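Remetora Garment Care Working Group
Minutes of the regular meeting, 26 Jan 2025

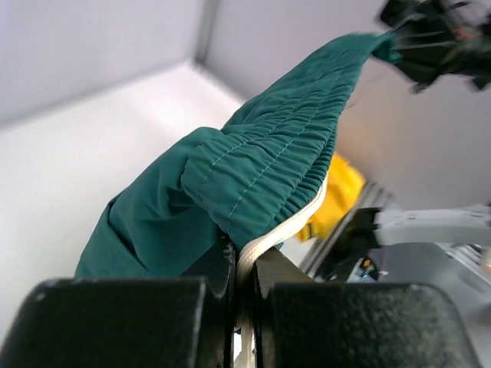 Chair: Lindsay Ruddock
Minutes: Lachlan Lowther
Apologies: received from the Paewai site

1. Previous minutes
Accepted with one correction. Under item 4, "rinse temperature" should read "inlet temperature".

2. Matters arising
The replacement door seal for washer 2 has been delivered and fitted. The old seal is to be kept until the supplier confirms whether it wants it back. Lowther to follow up.

3. Water softening
Ruddock reported on hardness readings at the Temness laundry. Readings taken before the softener are steady. Readings taken after it rise toward the end of each regeneration cycle, and gray deposits have been found in the detergent drawers. The present setting regenerates the unit every 600 gallons. Lowther asked if the meter had been checked against the main supply meter. It has not.
Agreed: check the meter first and leave the setting unchanged until the result is known.

4. Detergent dosing
The dosing pump on the small washer was set for the old concentrate and has not been recalibrated. Staff have been dosing by hand in the meantime. Ruddock noted that hand dosing is not recorded on the load sheet, so consumption figures for the period cannot be compared with the previous ones.
Agreed: add a column to the load sheet. Recalibrate the pump with the product now in use.

5. Drying times
The trial log covers 216 loads. Mixed loads account for most of the overruns. Heavy cotton comes out damp at the seams when dried with light synthetics, and the operator then restarts the full cycle. Lowther proposed sorting by fabric weight before washing – the present practice is to sort by color only.
There was discussion of floor space. Sorting by weight needs extra bins, and the aisle behind the dryers must stay clear.
Agreed: trial at Temness only, using the existing bins with new labels. Paewai to continue as at present.

6. Lint and exhaust
The exhaust duct was last cleaned in August. Airflow at the outlet is within limits. Lint screens are to be cleared after every load, including short loads. The notice on dryer 7 is out of date and will be replaced.

7. Lukik service contract
The renewal terms were circulated before the meeting. Call-out response is unchanged. Parts under warranty are covered, but belts are now listed as consumables. Ruddock will ask for the earlier wording to be restored. Decision held over.

8. Any other business
The key to the chemical store was returned.

Actions
Lowther – door seal, meter check, load sheet column, bin labels
Ruddock – pump recalibration, dryer notice, contract wording

Next meeting: date to be set when the meter result is available.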